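Murnanora 读书会通讯
2019年6月24日

颜色的词，比颜色还难

上一期通讯里，我写了一小段话，说我在学中文的过程里最怕的不是声调，是颜色。有几位读者回信，希望我多写一点。所以这一期的"语言角"由我来写，篇幅比平时长。我的中文是成年以后学的，如果有不自然的地方，请各位包涵，也欢迎写信改正。

事情要从 Sendholm 的 Darko 油漆店说起。去年八月我搬家，要把厨房的一面墙重新刷一遍。店里有一位店员会说中文，我很高兴，决定整个过程都用中文完成。我说，我要一种绿色，但是不要太绿，有一点蓝，也有一点灰。店员听完，很快地说："哦，青灰。"我当时不明白。我学过"青年"、"青菜"、"年轻"，可是在我的理解里，"青"是一个跟春天和年纪有关系的字，我没有想到可以拿来刷墙。

回家以后我查词典。词典给"青"的解释让我更加糊涂：一是蓝色或者绿色，二是黑色。青草是绿的，青天是蓝的，青丝是黑的头发。一个字负责三种颜色，而且说中文的人好像从来不会弄错。我问过几个朋友，他们都觉得我的问题很奇怪。他们说，看后面是什么东西就知道了。青草当然是绿的，难道草会是黑的吗？

对一个从小说中文的人，这个回答是完整的。对我来说，这个回答的意思是：我要先认识全部的东西，然后才能认识颜色。

我后来养成了一个习惯，看见什么就在心里给它配一个中文的颜色词。草地最容易，草绿。灰里面带着一点浅浅的蓝，就比较麻烦，我想过"灰蓝"、"蓝灰"，也想过店员说的"青灰"。这三个词的次序和重点都不一样，"灰蓝"的中心是蓝，"蓝灰"的中心是灰。中文里放在后面的那个字是主人，放在前面的是客人。这个规则我觉得很好用，虽然我不敢保证每个人说话的时候都遵守它。

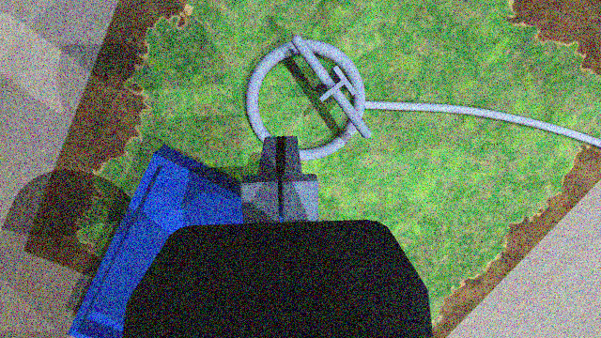 有读者来信说，不必这样分，在她家里"青"字根本没有人单独用，买衣服的时候只说蓝的、绿的，再细一点就说"像什么什么那样的绿"。她还说，她的外婆把深蓝色的布叫作"青布"，她的母亲已经改口叫"藏青"，到她自己，只说"深蓝"。她认为这里面没有什么学问，只是卖布的地方换了说法，买布的人就跟着换了。

我很喜欢这封信，尤其喜欢最后一句。不过我对"没有什么学问"有一点保留。一家三代人，面对差不多的一块布，用了三个不同的词，我觉得学问已经在里面了。

另外一封信问我，"青出于蓝"到底是什么颜色出于什么颜色。这个问题我以前也答错过。我曾经很有信心地向别人解释，说绿色是从蓝色里面来的，因为蓝加黄就是绿。后来我读了《劝学》那一句的注释，才知道那里的"蓝"是一种草，可以做染料，"青"是从这种草里取得的颜色。所以这句话说的是染布的事情，跟调颜料没有关系。我解释的时候对方一直点头，可能也是出于礼貌。

从这件事我得到一个提醒。一个颜色词很可能原来是一样东西的名字，用得久了，东西被忘记，只剩下颜色。我的母语里也有这样的词，只是我从来没有注意过。我们说一种紫色的时候，其实是在说一种花，可是我说了三十几年，一次也没有想起那种花的样子。学外语有一个好处，就是会回头看见自己家里的东西。

还有"红"。现在的中文里，红是最大的一个词，国旗的颜色，喜事的颜色，苹果的颜色，都归它管。但是在比较早的时候，最正的那种颜色叫"赤"，也有叫"朱"的，"红"是浅一点、白一点的那种，接近今天说的粉红。《说文解字》里讲"红"，说的是帛的颜色，赤里面带白。一个原来管浅色的字，慢慢升了职，变成了全部的总管。"赤"呢，就退到成语和固定的说法里面去了，赤字、赤道、面红耳赤。最后这个词特别有意思，两个字都在，脸用红，耳朵用赤，我想像不出换过来会怎么样。

我在读书会的夏季小组里提出过一个练习，每人看同样的几样东西，各自写下颜色，不许商量。题目选得越普通越好，因为特别漂亮的东西会让人想写诗，写了诗就不准确了。一块垫子，垫子的边，一张桌子，地上画的线，都可以。桌子的灰色大家意见一致，都写"灰"。边的棕色就分成了几派：棕色、褐色、咖啡色。写"咖啡色"的人说"褐色"是书里的词，写"褐色"的人说"咖啡色"要看加不加牛奶。我写的是"棕色"，没有人反对，也没有人支持。

浅浅的、又有一点绿意的那种蓝最难。有人写"天蓝"，有人写"湖蓝"，有人写"水蓝"，还有人把课本里印刷用的"青色"搬了出来，也就是彩色打印机墨盒上的那个青。我没有想到"青"会在这里回来。印刷里的青是一种非常明亮的颜色，跟青布、青丝、青灰没有一点相像。一个很老的字，被请去做一份很新的工作，它好像也做得不错。
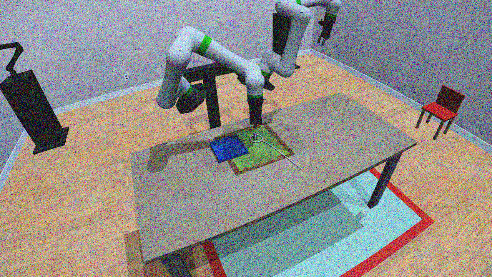 跟着食物走的颜色

中文的颜色词有很大一部分可以吃。米色、奶白、橘红、橙黄、杏色、枣红、茶色、酱色、豆绿、葱绿、藕荷色。我把它们抄在一个本子上，抄的时候肚子会饿。

对学习的人，这些词有一个好处和一个坏处。好处是容易记，知道东西就知道颜色。坏处是，你心里的东西跟别人心里的东西不一定一样。我第一次听到"豆绿"，想到的是我家乡的豆子，颜色很深，煮过以后几乎发灰。中文里说的那一种要嫩得多。"茶色"也是这样。在我长大的地方，茶就是深的，接近黑，我们的语言也叫它黑茶。可是中文叫它"红茶"，看的是杯子里的水，不看叶子。而中文里的"黑茶"又是另外一种茶。我在一家茶馆里为此出过错，点了我以为的那一种，喝到的是另外一种，味道像老房子。我后来倒是喜欢上了。

糖也是一样。红糖不红，至少我不会说它红，我们叫它棕糖。但是仔细想，为什么一定要听我们的呢？把它放在水里化开，对着窗子看，确实有红的意思。我想"红"在这里不完全是给眼睛用的，它也告诉你这种糖是暖的，是对身体好的。如果叫"棕糖"，恐怕没有人愿意拿它去送给刚生了孩子的朋友。

"黄"也有类似的情况。黄头发、黄狗、黄酒、黄土，这几样东西放在一起，我的眼睛看到的是好几种颜色，其中大部分我不会叫作黄。黄狗在我的语言里是棕狗。我有一次在信里写"一只棕色的狗"，朋友回信问我，这只狗是不是很名贵的品种。因为普通的狗，她说，是黄狗。

顺便说一下写法。"橘色"和"橙色"，我问过不少人有没有区别，得到的答案是：有区别，但是说不出来。水果是不同的水果，颜色大概是同一种颜色。北方的朋友多说橙色或者橘黄，另外一些朋友只说橘色。我自己两个都用，看哪一个先想起来。

一个"色"字要不要

有一个小问题，课本很少讲，就是什么时候加"色"。"红的花"可以，"红色的花"也可以，"红花"也可以。"米色的墙"可以，"米的墙"就变成一面用米做的墙了。我总结出来的规则是：老的、单独的颜色字，可以不要"色"；借来的，本来是一样东西的，就一定要"色"，或者后面跟着另外一个颜色字，像"橘红"、"豆绿"。"粉"是一个例外，现在很多人说"粉的"，意思是粉红色的，不会有人以为是面粉。"紫"在我看来是老字，可以单独用，"灰"也已经可以了，虽然它原来是炉子里的灰。

还有程度的问题。浅和淡有什么不同？深和浓呢？我的感觉是，浅和深说的是颜色本身的位置，淡和浓说的是颜料放了多少。所以墙可以是浅绿，水彩可以是淡绿。可是很多时候两个都行，我写了一个句子，把浅改成淡，又改回来，改到最后自己也看不出来了。Fliltari 毛线的色卡上，两个字都用，有一种叫浅灰，旁边一种叫淡灰。我拿着色卡在窗子旁边站了很久，结论是淡灰稍微暖一点。也可能是窗子外面的云走开了。
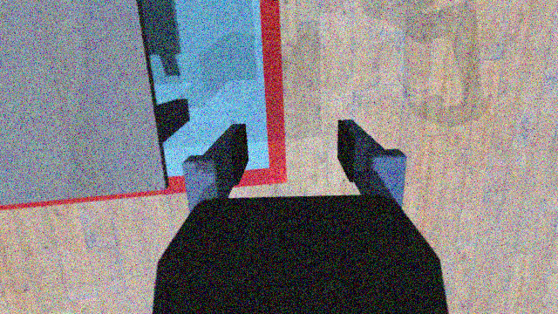
木头的颜色，我想放在最后讲，因为它是我目前最没有办法的。中文里有"木色"，也有"原木色"，家具店到处都在用，好像所有的树都长成一个样子。真正去看一块浅色的木头，就知道一个词是不够的。像上面图里这样的木面，底子是很浅的米色和茶褐色，可是里面有的地方稍微发粉，有的地方发黄，还有一点灰灰的淡紫。用"原木色"三个字说完，我觉得对不起它。旁边那道红边就简单得多，红就是红，一个字，谁都听得懂。我为木头试过"浅驼色"，太像大衣；试过"奶茶色"，朋友说这个最准，但是只有年轻人会用。我把"奶茶色"也抄进了本子，放在"茶色"的下面。

再回到我的厨房。那面墙最后刷的是店员说的青灰，我刷了两遍。白天看，我觉得它是绿的，晚上开了灯，它是灰的，下雨的早晨它确实偏蓝。客人来的时候我会问他们这是什么颜色，说中文的客人多半先说"绿吧"，再看一会儿，说"灰绿"。还没有人说过"青"。我有一次主动告诉一位客人，这个叫青灰，她看了看，说，哦，像砖。然后我们就开始谈砖，谈老城里的青砖，那一种我一直以为是灰砖。

读者如果愿意参加下一次的练习，请选家里一样最普通的东西，写下它的颜色，再请一位家人或者朋友写，不要互相看。写好以后寄给"语言角"，用中文或者用别的语言都可以。如果你们家的上一辈有不同的叫法，请一定也写下来，方言的字不会写没有关系，用拼音注一下，我们会想办法去查。

下一期我本来计划写量词，可是收到的来信里有三封在问"花白"、"苍白"和"煞白"的分别，所以可能要先把白色讲完。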